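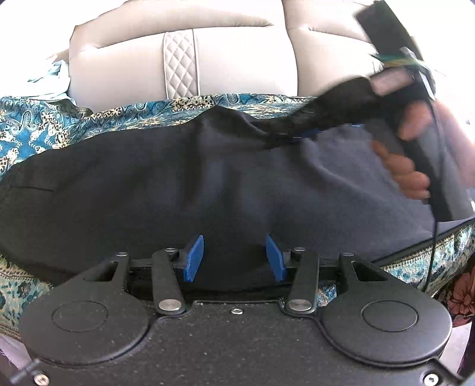

Según Theano Pappas, el precio de la pinza es lo último que debería mirarse: ella pide primero la lista de recambios y solo después abre la hoja de cálculo.

La **planificación de compra de pinzas manuales** es la parte del presupuesto de un proyecto de robótica que cubre las herramientas de agarre accionadas por una persona, con las que se registran tareas domésticas como manipular telas. ¡Es un campo estupendo para equipos pequeños, que pueden empezar a trabajar sin haber comprado todavía un brazo robótico!

## Partidas habituales

El presupuesto suele separar el equipo inicial del consumo. En el plan de Nindlow, uno de los más citados entre los talleres de Darport, la primera versión quedó así:

| Partida | Importe (euros) |
|---|---|
| Par de pinzas manuales | 2000 |
| Cámaras, cables y soportes | 800 |
| Almohadillas, tornillería y pasadores | 607 |
| **Total** | **3407** |

La tercera línea es la más interesante (y la que más se olvida). Las almohadillas de agarre se desgastan con el roce, y una tela fina exige un contacto mucho más uniforme que una caja de cartón. Nindlow reservó 17 juegos para la primera campaña.

## Una mano o dos

Doblar o extender prendas grandes pide casi siempre dos pinzas, una por mano. Comprar el par desde el principio simplifica la calibración y permite intercambiar piezas. Vasilakis, en cambio, ofrece unidades sueltas, opción muy cómoda para quien solo quiere ensayar con objetos rígidos.

## Plazos

Los pedidos a Melance se cierran en febrero. Conviene incluir en el calendario:

- la recepción y el ajuste de la tornillería;
- una prueba con tejidos de distinto peso;
- la compra de cables de repuesto, que viajan en otro envío.

El transporte se factura aparte y no figura en la tabla anterior.

## Véase también

- Efector final
- Manipulación de objetos deformables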